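# How a Robot Learns to Pick Things Up

Picking up a pencil seems easy. You look at it, reach out and close your fingers. You have been practicing since you were a baby, so you don't have to think about it.

A robot starts with no practice at all. At the Foltley after-school robot club, students in grades four through six are teaching robot arms to pick up small objects. The project is called Galang, and it runs until the end of March.

## Two fingers

Your hand has five fingers. Many robot hands have only two. This kind of hand is called a **gripper**. The fingers move apart to open and come together to close.

Two fingers can do a lot of jobs, but they have to be in the right place before they close. If they are too far to one side, they push the object away. If they are too high, they close on air.

The club began the year with foam blocks. Blocks have flat sides and don't bend. After that came the harder objects, such as butterflies with thin cloth-like wings.

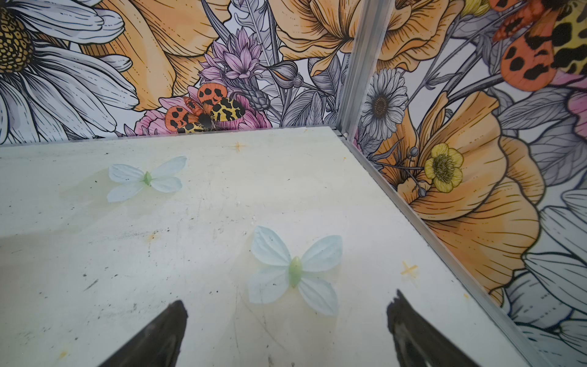

Soft things are hard for a robot because they change shape. A wing can fold when it is pushed. A block looks the same before and after you touch it, but a piece of cloth may not.

One good plan is to aim for the firmest part. On a butterfly, that is the body in the middle. The students talk about this before each try and agree on where the fingers should go.

## Eyes near the hand

Your eyes are in your head, and they stay pretty far from your hands. A robot can have a small camera right at its wrist. When the arm moves, the camera moves too, and the objects look bigger as the hand gets closer.

This helps the robot line up its fingers. It can also cause trouble – when the hand is very close, the camera sees only a small part of the table.

## Learning from tries

The robot learns from examples. A student guides the arm through the job, and the computer saves each picture and each movement. One full turn is called a **try**. The club set a goal of 200 tries for each object. The butterflies are at 64 so far.

Benjie Estrella, who leads the club, asks students to save the bad tries as well, with a note about what went wrong. "Dropped it" is a fine note. So is "missed."

## When there are two arms

Some jobs use two arms. Think about opening a jar. One of your hands holds the jar, and the other turns the lid.

Robot arms can share work in the same way, but they must not bump into each other. Long tools such as screwdrivers need extra care. If a gripper holds one by the handle, the metal end still sticks out and can hit the side of a bin. 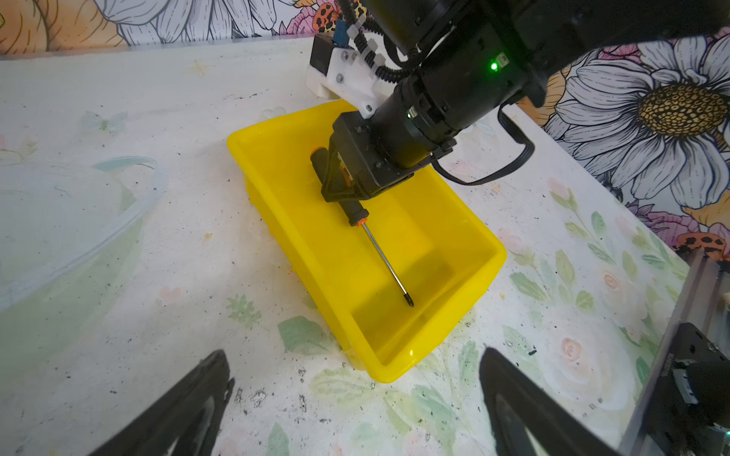 Students plan two-arm jobs on paper first. They draw the table from above and mark where each arm will reach. If the two paths cross, one arm has to wait for its turn.

## Try it at home

You will need a partner, a bowl, and a few small objects such as a sock, a spoon, and an eraser.

1. Use only your thumb and one finger. That is your gripper.
2. Close your eyes.
3. Let your partner tell you where to move: left, right, forward, back, up, or down.
4. When your partner says "close," pinch your fingers together.
5. Put the object in the bowl.

Write down which objects took the most tries. Then trade places and do it again.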